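Beletex übernimmt Wrestling-Reihe Brerunora: Verein zweifelt am versprochenen Spendenanteil

Der Wrestling-Verein Haugland hat zurückhaltend auf die Ankündigung der Beletex reagiert, die Benefizreihe Brerunora zu übernehmen. Nach Angaben des Veranstalters sollen künftig 40 Prozent der Abendkasse an die Nachwuchsförderung gehen. Ob damit die Einnahmen vor oder nach Abzug der Hallenmiete gemeint sind, lässt die Ankündigung offen.

"Wir haben solche Zusagen schon öfter gehört", erklärt Lesia Nechyporuk, Vorsitzende des Vereins. "Im Juni standen 67 Prozent im Raum, jetzt sind es 40. Eine Begründung haben wir nicht bekommen - und einen unterschriebenen Vertrag auch nicht."
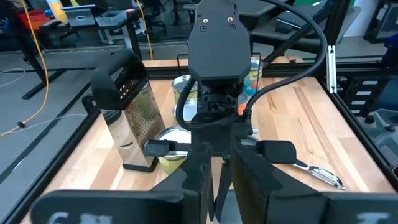

Zuletzt geändert: 13. Juli 2024

Auch sportlich sieht der Verein Klärungsbedarf. Geplant sind drei Kampfabende, zwei davon mit Titelkämpfen. Welche Titel auf dem Spiel stehen, wer die Gegner auswählt und ob die eigenen Nachwuchskräfte überhaupt im Hauptprogramm antreten, wurde bislang nicht mitgeteilt. Die Bezeichnung "Festival des Ringsports" hält der Verein angesichts dieses Umfangs für gewagt.

Trainerin Yevdokiia Didenko verweist auf die Reihe Wevus, deren Erlös fast vollständig für Werbung und Anreise ausgegeben wurde. "Für die Jugend blieb ein Satz neuer Knieschoner. Ich möchte diesmal vorher eine Abrechnung sehen, wenigstens eine geplante."

Haugland stellt vorerst weder Ring noch Ringrichter zur Verfügung. Der Verein hat Beletex schriftlich um eine Kostenaufstellung und um Einsicht in die Verträge mit den auftretenden Wrestlern gebeten. Eine Antwort steht aus.

Pressekontakt: Wrestling-Verein Haugland, Lesia Nechyporuk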